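On 13 August 2022, Bernadette Esposito wrote:
> Does anybody know how deep the Stevero tow went? My copy
> of the log says 300 fathoms, but the chart says meters.

Hi Bernadette, and hello to everyone else on the list,

What a nice question to come back to! I got out my old notes on the Stevero and I'm fairly sure it's meters - the crew switched over after the Okoro survey, and the log sheets were still the old printed ones. 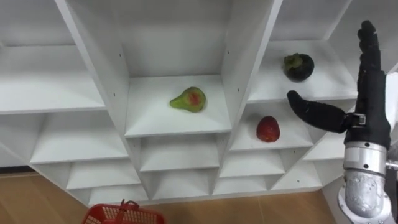

The brittle stars point the same way, I think. We had more than 10 in that one haul, all of a kind I've only ever met in shallower water. If you have jar 3,002 handy, do check the label inside the lid (the outer one was copied out later, and my handwriting was dreadful). I can send you scans of the 2 pages in October.

Warmest wishes to you all,
Pullo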